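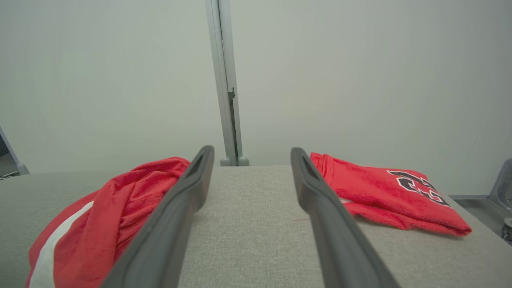
의류 분류 설비를 만드는 젠디스가 지난 1월 시험 가동에서 겪은 고장은 그리퍼의 닫힘 신호에서 시작됐다. 손가락 두 개가 천을 제대로 물지 않았는데도 제어기는 파지가 끝난 것으로 기록했고, 팔은 빈손으로 다음 위치까지 이동했다. 기록에 남은 파지 시도 2,829회를 다시 확인한 결과 오류는 특정 조건에 몰려 있었다. 회색 천을 깐 작업면에서 납작하게 접힌 빨간 옷은 비교적 잘 집혔지만, 그 반대편에 있는 흰 줄무늬 빨간 옷처럼 구겨진 채 뭉친 천에서는 손가락 끝이 주름 위로 미끄러지는 일이 잦았다.

더 큰 문제는 그다음 동작이었다. 옷을 집었다고 판단한 팔은 속도를 올렸고, 손가락에 반쯤 걸린 옷이 옆 더미를 끌고 갔다. 여섯 번은 천이 손목 관절에 감겨 비상 정지가 걸렸다. 그중 두 번은 정지 후에도 손가락이 닫힌 채 풀리지 않아 작업자가 전원을 내리고 손으로 천을 빼냈다. 다친 사람은 없었다.

현장 책임자 오리아나 톨레도는 힘 센서의 기준값을 원인으로 꼽았다. “두꺼운 천에 맞춘 값을 그대로 썼습니다. 손가락끼리 맞닿은 힘을 옷을 잡은 힘으로 읽은 겁니다.”

젠디스는 기준값을 낮추고 손가락 간격을 함께 확인하도록 프로그램을 고쳤다. 감김이 감지되면 팔은 먼저 멈추고, 작업자가 승인해야 손가락이 열린다. 안전 점검을 맡은 아이차 바다위는 수정된 절차에도 조건을 달았다. 전원을 차단하기 전에는 누구도 작업면 안으로 손을 넣을 수 없다. 게타우 공장에 들어갈 설비의 납품은 구겨진 옷만 모아 진행하는 재시험 뒤로 미뤄졌다.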